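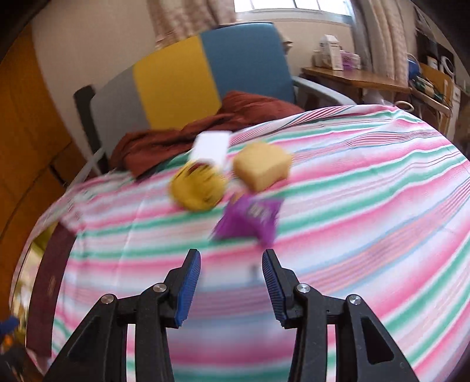
Xóchitl reckons the sourness in batch 6 is the flour and nothing to do with the schedule. She said so twice on the phone and once more by text, in capitals, so I'm putting it at the top where she can find it later.

I don't buy it. Same bag as batch 5, opened the same morning, kept in the same tin. If the flour was the trouble, 5 should have been sour too, and 5 was the dullest loaf we've made since autumn. More likely the starter sat too long on the bench before I got to it.

Thursday, test kitchen, Drolanley

Rye and barley loaf, batch 7. Starter fed at night, used in the morning at what Emiliano calls its peak. I've never been sure how he can tell. He looks at the dome. I looked at the dome as well and it was a dome.

Water went in at 298 g for the small tin, the same as last time. Dough felt stiffer. Could be the barley meal, which is from the bottom of the sack and looks coarser to me, though I didn't sieve any to check, so that's a feeling and should be read as one. Salt as usual. Honey left out this time, on purpose, because I want to know whether it does anything apart from brown the crust.

Bulk rise: fine. Shaped wet-handed into the tin, smoothed with the back of a spoon. Second rise was slow. The kitchen was cold first thing and somebody had left the back door on the latch, and I only noticed when the tea towel started flapping.

Baked with the lid on, then off. Crust a shade paler than 6. So the honey does brown the crust, which we knew.

Tasting, next morning, cold, plain:
- Crumb close, a bit gummy in the bottom third. Again.
- Less sour than 6. Clearly less. Emiliano agrees, for what that's worth (he had just eaten a pickled onion).
- Barley flavour is there if you go looking. Toasted slice is much better than the untoasted. Nearly everything is better toasted, so no points awarded.
- Missed the honey more than I expected to. Put half of it back for 8.

On the Ulora method. Xóchitl wants us to try the scald, where you pour boiling water over part of the rye and leave it to go sweet overnight. The Ulora people claim it keeps the loaf moist for 16 days. Sixteen! I'd like to see who was still eating it on day sixteen and what they had on it. I'll do a scald for batch 9 because it's cheap and I'm curious, but I'll keep a plain one beside it from the same mix, or we'll just talk ourselves into it the way we did with the malt.

For the record, the malt: three of us swore the malt loaf was richer. Then Emiliano cut it up with the ordinary one, muddled the plates, and we picked the ordinary one. We've still got most of the jar.

The gummy bottom. Theories so far, none of them proved:
Oven. The dial says one thing and the little hanging thermometer says another, and I don't trust either. Emiliano leans toward this one.
Cutting too early. Possible with 4 and 5. Not 7, I left it wrapped all night.
Tin. The Mondo tins are heavy and slow to heat through. The old thin one we used in May never gave a gummy base, but we were using less rye in May, so that comparison is no good to anyone.
Too much water. Xóchitl's favourite when it isn't the flour.

If I change one thing at a time this takes until winter. I'm going to change one thing at a time anyway. Batch 8 gets the thin tin and half the honey, and yes, that's two things, but the honey can't be making the base gummy. Or if it can, somebody will have to explain to me why 7 was gummy without any.

Caraway: still no. I know it's traditional. Han's recipe has 2 teaspoons to a loaf and all I could taste was caraway, and then all I could taste was caraway at teatime. Willing to try a pinch, ground, when the base is sorted out. Not before.

Butter note, unrelated. The cultured butter from last week has gone from pleasant to cheesy. Emiliano likes it. I've put his initials on the lid and moved it to the bottom shelf.

Reply from Xóchitl, copied in from her text so it isn't lost: she says to weigh the starter after stirring it down, as she's seen me scoop it off the top full of air. Fair. I do that. It would mean every batch has been a bit short on starter, by a different amount each time, and half of what I've written in this book about sourness is worth very little.

Will weigh it stirred from 8 on. Not going back to redo 6.

To get: barley meal (new sack, ask for fine), baking paper, a second thermometer so there are three to disagree. Starter fed at 9 pm, lid loose, back door shut and checked.

Recent entries
Batch 6, sour, and an argument about flour
Malt: the muddled plates
Han's caraway loaf, one slice was enough
Oat porridge bread, first go
Cultured butter, day one
What the oven dial says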